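4.2 What visitors asked at the open day

We ran the demonstration on a Saturday in November, in the Rudgate hall, and I'll admit I was more nervous about the questions than about the arms. We had 181 people through the door between 9 and 8 in the evening, a lot of them kids. Apolline Marty did most of the talking — she's much better at it than I am — and I wrote down whatever people asked.

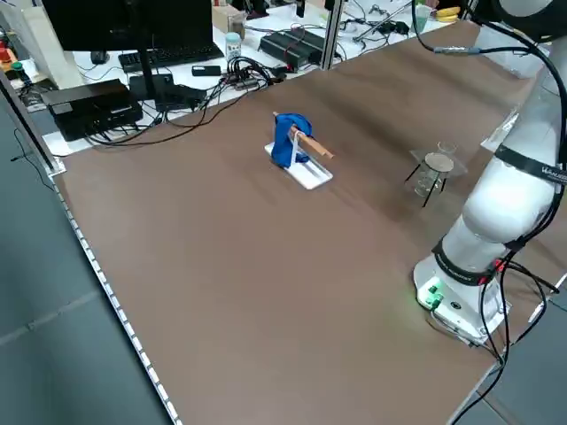
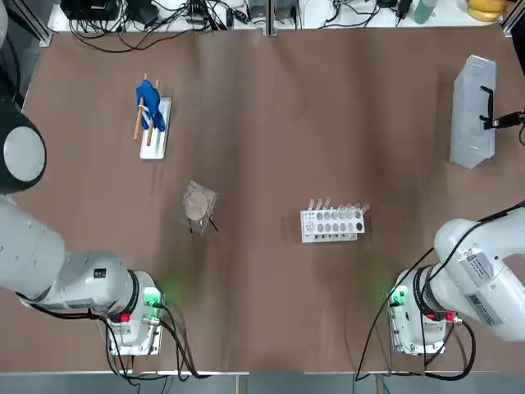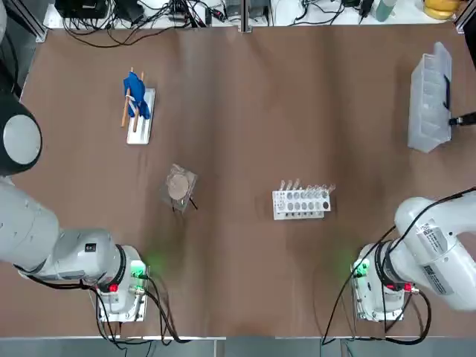
Figure 8. The demonstration table, with the blue cloth and lab items set out near white robot arms.

Most of our planning for the day had gone into the Velel scheduler, and visitors had very little interest in it. They wanted to know how an arm decides what to pick up first. The blue cloth hanging over its rod got far more questions than any of the lab gear, and a girl from the Rolland school group asked me if the arms could fold her laundry (I said not yet, and she looked so let down!). Josiane Besnard then went back through my notes and sorted them by topic, and 20 of the questions were about soft things: cloth, bags, sleeves. We hadn't planned for that at all, and it's why the Diltum task list in Section 5 now starts with fabric. The test tubes, which I'd been so proud of, come second.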